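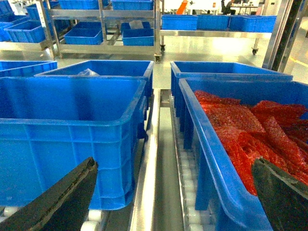 The Case for Returnable Packaging in Local Food Supply

May 11, 2020

Most discussion of waste in the food trade concerns what the shopper carries home. Far less is said about the packaging that never reaches the shopper at all: the single-use boxes, trays and wrapping in which goods travel from grower to packer and from packer to shop. It is the view of this association that public policy has given this part of the chain too little attention, and that councils, markets and wholesalers should now adopt returnable crates as their normal means of carriage.

The idea is an old one. When the covered market at Plollelside opened in 1896, its by-laws required every trader to return baskets to the grower within 17 days or forfeit a deposit. The rule was plain and was widely obeyed. It lapsed only when cheap board cartons arrived and the cost of disposal passed quietly from the trader to the ratepayer.

That transfer of cost is the heart of the matter. A carton used once appears cheap on the invoice of the firm that buys it. The expense of collecting, sorting and pulping it appears elsewhere, in budgets which the firm does not see and has no reason to reduce. A deposit puts the cost back where the decision is made.

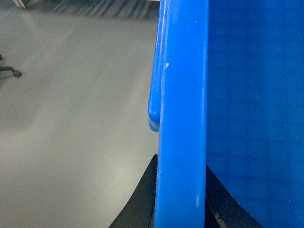
Plastic crates take scuffs and scratches and remain in use.

Objections have been raised, and they deserve a fair answer. Small growers fear that they will be asked to buy stock they cannot afford. We accept the point, and for that reason we favour shared pools over private ownership. Under the arrangement now operating at Itdale, growers pay a small fee for each trip and own nothing. A farm sending out 2 crates a week is charged at the same rate as one sending 100, and neither has to find storage through the winter.

It is also said that washing uses water and fuel, and that empty crates must be carried back over long distances. Both statements are true. They argue for short routes and well-placed depots, and we would not support a national scheme that sent empty containers from one end of the country to the other. The Bisix depot serves only those markets whose lorries already pass its gate, and we regard that limit as sensible.

A more serious difficulty is the lack of a common size. Wholesalers who use different patterns cannot stack one another's crates or exchange them, and each is obliged to run a separate system of returns. The Pilkington agreement, reached last August between neighbouring markets, settled on shared outer measurements and left all other matters to the parties. Progress since then has been slow, but the principle is right and should be extended.

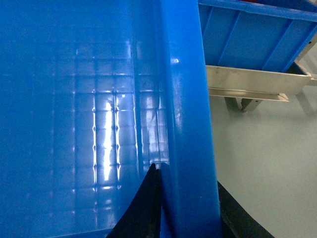
What Should Be Done

We ask public bodies to take the first step. Schools, hospitals and council kitchens buy food in large and regular amounts, and their contracts could require delivery in returnable crates from the next round of tendering. Suppliers would then have a steady demand on which to plan.

We ask further that charges for the collection of trade waste reflect the true cost of the service. The present flat rate rewards the careless and offers nothing to the business that has changed its ways.

Finally, deposits should be set high enough to matter. A sum that a busy trader will happily write off does not bring crates back, and every crate lost from a pool must be paid for by those who remain in it.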